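About Terania

Terania is a small school for people who want to learn locksmithing and old lock repair. Gert Steyn started it with 2 workbenches and a box of seized padlocks, and we still have the padlocks!
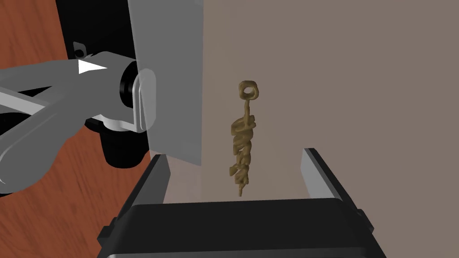
Our evening course runs for seven weeks and takes you from filing your first blank to rebuilding a lever lock. You'll make plenty of mistakes – bring an apron and a snack. Musyoka Mrema teaches the second half, including the session on chests and cabinets that everyone asks to repeat.

The Ireretti collection came to us in February. It's 300 locks, most of them without keys, and we love it. Students pick one, take it apart, draw it and put it back together (some of these have springs that will cross a room).
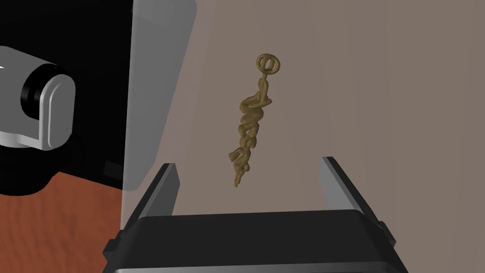
We also open the workshop to past students two evenings a month. Come and finish that door lock you took home, or just sit and talk about wards and levers with people who won't change the subject.

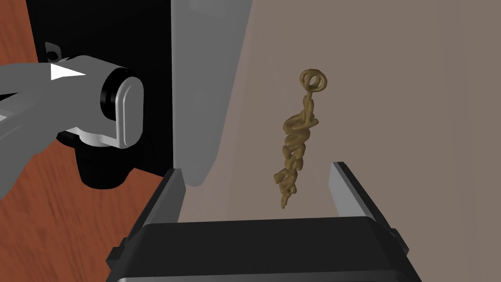 Golden-brown key-like piece with a ring at the top

New to all this? Great, so were we. Write to the Terania office and ask for a visit.

Page updated 2025-04-03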